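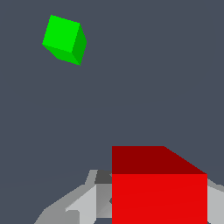
**Takeaway owners warned over fake changes to supplier bank details**

31st October

Restaurants and takeaways that buy from the wholesaler Cikura are being asked to ignore any email or letter saying that its bank account has changed. The bank details have not changed and there are no plans to change them.

The warning comes from Wokside, the buying group for independent restaurants and takeaways, after 36 of its members reported receiving the same message. Three of them paid at least one invoice into the wrong account before the fraud was spotted. All three have reported the matter to their banks and to the police. Wokside is not naming them.

The message claims to come from the Cikura accounts office. It says that an audit is under way and that payments for the coming month should go to a "temporary collection account". A copy of a genuine-looking invoice is attached, with the customer's name and usual order on it but a different sort code and account number at the bottom. In most cases the reply address differs from the real one by a single letter.

Teguh Majimbun, who chairs Wokside, said: "These are small kitchens. The person paying the bills is often the same person who was cooking until midnight. An invoice comes in from a firm you have used for years, the amount looks right, and you pay it. I would probably have paid it myself."

Cikura has confirmed that its own accounts system was not the source of the invoices. It believes that the order details were taken from customers' email accounts, at least two of which had been opened by someone who knew or guessed the password. Cikura has written to all its customers by post and will print its correct bank details on every delivery note throughout November.
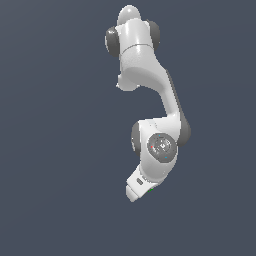 Members who pay Cikura by direct debit are not affected. Those who pay by bank transfer should compare the account number on file with the one printed on a delivery note from before the summer, and should ring the depot if the two do not match. The depot number is on the side of the delivery crate and on the old paper price list. Please do not use a telephone number given in the email - two members who did so were put through to a man who "confirmed" the new account.

Wokside has also asked the payment checking firm Grimetico to look at the messages. Its first findings are that they were sent in small batches, mostly late in the afternoon, and that the wording was altered slightly each time. The earliest one so far was sent to Bermúdez, a family restaurant that joined the group last year. The owners there deleted it and mentioned it to their delivery driver, and the driver told the depot.

Grimetico will run a free telephone clinic for members during November. Callers will be able to have a suspicious invoice checked before they pay it, and can get help with changing email passwords and turning on two-step sign-in. Calls are expected to take about ten minutes. Members do not need to be Grimetico customers and will not be asked to become one.

Anyone who thinks they have already paid a false invoice should contact their bank first, by the number on the back of their card, and ask for the fraud team. They should keep the email and not forward it to other people. Wokside would then like to hear from them, in confidence.

"We would sooner have a call about a perfectly good invoice than miss a bad one," Mr Majimbun said. "Your supplier will not mind waiting a day while you check."

Cikura has agreed that no customer will be charged a late fee this month or next if payment was held back for checking. Deliveries to the three members who lost money are continuing as normal while their banks look into the claims.

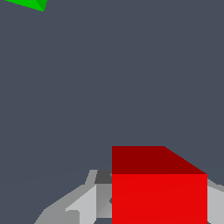 Kauko Niskanen

Press enquiries should be sent to the Wokside press office, which can arrange interviews with Teguh Majimbun by telephone. A redacted copy of the false invoice is available to trade and local newspapers on request.

**Notes to editors**

Wokside buys dry goods, packaging and cleaning supplies for independent restaurants and takeaways. It is owned by its members.

Cikura is one of the group's approved wholesalers. Its customers outside the group have been sent the same warning by post.

Members can find the clinic's telephone number and opening hours in the November newsletter.

Ends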